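Bresberg 3 tennis racket review

I have been playing with the Bresberg 3 since January, mostly indoor doubles and one singles match a week, and I have now had it restrung twice. It replaced an older Bresberg that had cracked at the throat. I paid for this one myself.

The racket is sold as an all-court frame for club players. It comes unstrung, with a thin cover that has no room for anything else. The grip is a bit slippery as supplied and I put an overgrip on it before the first session. Sizes run small, so if you are between two, take the larger.

From the baseline it is a steady racket. The ball comes off the strings at a predictable height, and I hit fewer long forehands than I did with my old one. You have to supply most of the pace yourself. Players with a short swing will find their shots landing near the service line, and a good opponent will step in on those all evening. My backhand slice stayed low without much effort and that was the stroke that improved most.

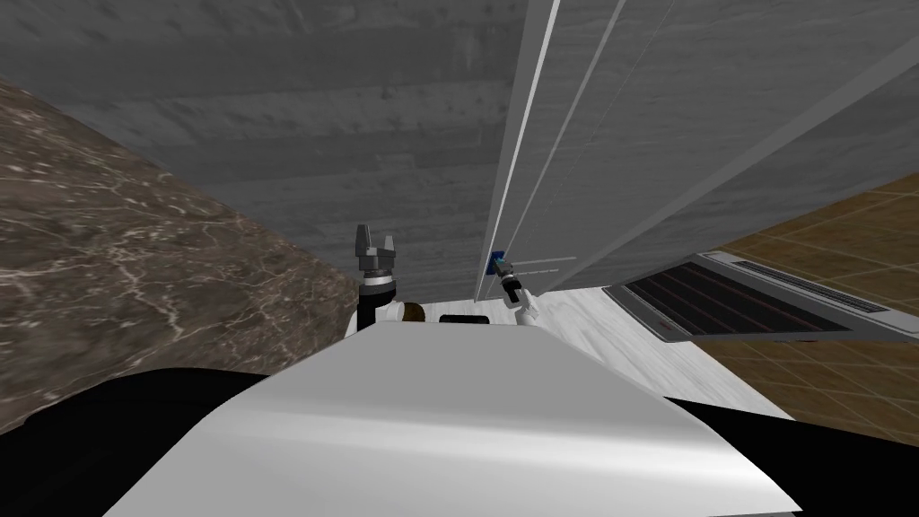
Two-fingered gripper, computer-rendered view.

At the net it is quicker than it looks on paper. I play doubles on Tuesday with Védís Briem, who hits her volleys much harder than I do, and she borrowed it for a set. She liked how it held up on firm volleys and disliked it on touch shots, where she said the ball felt dead. I agree about the touch shots. Drop volleys took me a few weeks to get right and I still leave some of them sitting up.

Serving is the weak part. First serves are fine if you hit flat, but the frame does not help much with spin, and my second serve kicked less than before. Steinar Þrastardóttir strings rackets at our club in Resosside and suggested dropping the tension by 3 pounds. That helped with the kick and also softened the feel on mishits, which had been giving me a sore elbow after long matches. I would start there if you buy one.

The paint has chipped at the top of the hoop, where I scrape it on low balls. The bumper guard is still sound. One grommet split during the second restring and a replacement strip took a fortnight to arrive, so order a spare with the racket.

The obvious alternative is the Brido, which I tried for two evenings. It is livelier and easier to serve with, but I lost control of returns and it rattled on anything off centre. The Bech is closer in feel, though heavier in the head, and I was late on fast balls by the third set.

I am keeping the Bresberg. It suits someone with a full swing who plays a lot of doubles and does not depend on a big second serve. Beginners should borrow one before buying – it is not a forgiving racket until the tension is right.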